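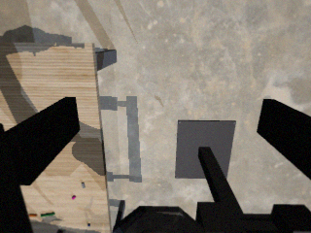 October, late afternoon, sim bench

Picked up the wrist camera work again where Tiina Karppinen left it, and I'm writing more than usual because she'll be reading this over coffee and I'd like her to have the whole story (sorry in advance, Tiina!). The question is still why Hallow, our grasp planner, goes for shadows. On the concrete floor the soft ones do no harm, but a hard-edged one gets boxed as an object nearly every time, and the planner happily sends the arm after it.

I ran 100 resets with the segmentation threshold at the old value and got 23 false boxes, which is a lot more than I had hoped for. Then I masked the fingers and gripper body out of the wrist view before segmentation — Tiina's idea from last month, and a good one — and the same seeds gave me 7. I'm really pleased with that! The mask is a static bitmap for now, saved in the Dursun config folder next to the camera intrinsics.

After that I turned to the approach controller. The centering term wants the blue cube midway between the two fingertips before it lets the arm descend, and I stepped through that part slowly, reading the pixel error off the log as I went. The wood texture looks stretched and wavy in this view, so I'm keeping it out of the feature matcher until I've been through the UV settings.

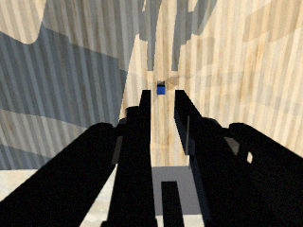
Still to do

Rerun the same seeds with shadows off, mask on.
Ask Tiina whether the 2 pixel deadband was a choice or a leftover.
Move the mask out of Dursun and into the Pamance repo.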